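Marker cube pose drops out on one gripper only - handheld demo recording, student project

Asked by Baltazar Magaña
Mar 16, 2018
318 views - 2 followers

I am on a four-person student team working on learning from demonstration. We use two handheld grippers, one per hand, each with a printed marker cube bolted to the body. A head-mounted camera looks down at the hands. We detect the markers in the video offline, solve for the pose of each cube, and use the result as the gripper trajectory. Finger opening is logged separately over a cable to a small recorder worn at the waist.

The left gripper tracks well. The right one loses pose in bursts, and when it comes back the orientation is sometimes flipped. The position is plausible during a flip, but the rotation is wrong by a large angle and then snaps back. The bursts are between 4 and 40 frames long. The short ones we can interpolate. The long ones ruin the demonstration, and they always seem to occur when the fingers are in contact with the work, so we can't just cut them.

What we have already done:

- Recalibrated the camera twice. Reprojection error is the same both times.
- Swapped the two cubes. The problem stayed with the right hand, so I don't think it is a bad print.
- Raised the detector's adaptive threshold window. Slightly more detections, slightly more false ones.
- Checked that no marker IDs are shared between the cubes.

The solver is the Dravow tracking package with default settings, per marker, and we average the results when more than one face is visible. The task is surface work on a large upright or leaning object, so the right arm is usually extended and the left is held closer to the body.

Is this a lighting problem, a geometry problem, or something in the solver? We have to show the recordings to our advisor before we are allowed to use the arm, and I would like to fix the cause before we re-record everything.

3 people have this problem

Crescencio Huerta
Replied the same day - 11 found this helpful

Mostly solver, made worse by geometry.

A single square marker has two pose solutions that give nearly the same reprojection error when the marker is small in the image or close to facing the camera. With noise in the corners the solver picks the wrong one now and then. That is your flip. The extended arm puts the right cube farther from the head camera, so it covers fewer pixels and the ambiguity gets worse. The left cube is closer and larger, which matches what you report.

Averaging per-marker poses is the wrong operation here. If one face has flipped and the other has not, the average is a third pose that is also wrong. Do this instead:

1. Define the cube as one rigid body. Measure the corner coordinates of every marker in the cube's own coordinate system.
2. Collect all detected corners from all visible faces in a frame.
3. Run one solve on the whole set. With two faces visible the points are no longer in one plane, and the ambiguity goes away in nearly every case.
4. When only one face is visible, compute both solutions and keep the one closer to the previous frame. Reject it if the implied angular velocity is more than a hand can do.

Step 1 needs care. Do not take the dimensions from the CAD file. Printed cubes come out slightly off, and labels are never centered. Put the cube on a turntable or rotate it by hand in front of the camera, record a couple of minutes, and optimize the corner positions. We did this in October for our own cubes and the jitter dropped enough that we took out the smoothing filter.

Swapping the cubes was a good test. A better one is to swap the grippers without swapping the roles, then do the same task with the left arm extended. If the dropouts follow the reach, you have your answer.

Comments (4)

Baltazar Magaña: The averaging is in the example script, so we never questioned it. Will change it tonight.

Dayana Hinojosa: Can confirm the two-solution problem. Plot both reprojection errors over time and you will see them cross right at the flips.

Baltazar Magaña: Plotted. They cross.

Crescencio Huerta: Then start with steps 2 and 3. Step 4 is only cleanup.

Carmela Palacios
Replied the next day - 1 found this helpful

get a better camera. we had the same thing in our club with a cheap one and it stopped when we bought the Narkham. also make the cubes bigger

Comments (2)

Crescencio Huerta: Bigger cubes help but they also hit things. With a gripper that works against a surface there is not much clearance to spend.

Carmela Palacios: ok true, ours only picked up blocks

Rhonda McIntyre
Replied two days later - 8 found this helpful

I supervise a project class that uses nearly the same arrangement, and I agree with Crescencio on the solver. His explanation covers the flips. It does not fully cover the 40-frame losses, where I assume you have no detection at all. Those are usually an exposure problem or an occlusion problem, and you can separate them by looking at the raw video in the bad intervals.

Exposure. If the camera is on auto exposure and there is a bright surface or a direct reflection of a lamp in view, the gain changes as the head moves. White borders around the markers then bleed into the black squares and the quad detector fails. Lock exposure and white balance manually, at the start of each session, with the head in the working position. Set it so that the white of the cube is below clipping, even if the rest of the room looks dark. A matte print also matters. Ours were on glossy label stock at first and were unusable under ceiling fixtures.

Motion blur. Shorter exposure also fixes this. Check the frames just before contact, while the arm is still moving in.

Occlusion. The forearm and sleeve can cover a cube when the wrist rolls inward. Have the operator review the video once so they learn which wrist positions hide it. Ten minutes of this saved us more data than any parameter did.

Two smaller items. First, log the finger opening and the video against the same clock. Tap the fingers closed three times at the start of each take, in view of the camera, and you can align them afterward. Second, tie the cables down along the arm with some slack at the wrist. A pull on the connector gives a dropout in the finger log that looks like a tracking fault in the merged file. We lost a week on that one with a Dotura recorder that was working correctly.

Choosing the work object is also part of the calibration budget. For a first set of recordings I give students something flat, matte and gray. Students prefer something more interesting, and then the object adds its own errors. A mirror in the workspace is a particular risk, because the detector may find a reflected marker. Reflected markers have reversed handedness and should fail to decode, but a permissive error-correction setting can let some through. Turn that setting down, or mask the glass in the image before detection.

The contact takes are the ones to check first, and you want two adjoining faces of the cube in view for all of them. In the take below from our ornament set the right gripper is on the panel with patterns visible on two faces of its cube, so the rigid-body solve has corners in two planes. The round section at the top is partly mirror-like, and we mask that region in every file before running detection. The floor is glossy as well and returns the ceiling lights as glare spots, so exposure is locked on the cube and the floor is left to clip.
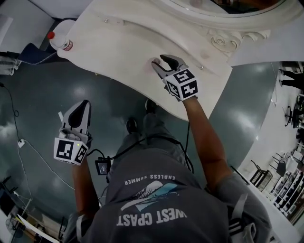 Related

Fröhlich hand-eye calibration does not converge with fewer than ten poses
Syncing a finger encoder log to video without a trigger line
Marker dictionary size for two cubes in one view
Matte label stock for fiducials, where to buy small amounts
Student team budget for a second wrist camera

Contact - Terms - Back to top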